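Wosstead Comics Fair moves to larger hall

The Wosstead Comics Fair will move to the Prarholm Centre this March after selling out its old venue two years running.

Organisers said the new hall has space for 287 stalls, compared with 235 last year. Doors open at 10am and entry is by advance ticket only.

Small-press publisher Hamdy will use the fair to launch the first collected volume of Gralesano, its fantasy series about a drowned city whose ruler can borrow the faces of the dead. The book brings together the first four issues, which have been out of print since the spring, along with a short story drawn for the new edition.
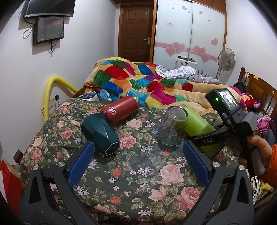
Drink containers on a floral tablecloth.

Hamdy said a further print run would depend on sales at the fair. Up to 50 signed copies will be held back for the Sunday – one per person – and the rest can be ordered through comic shops.

There will also be a costume parade, a room for back issues and a drawing table for under-12s. Stallholders who booked before the move was announced keep their places, but should check the new floor plan as most table numbers have changed.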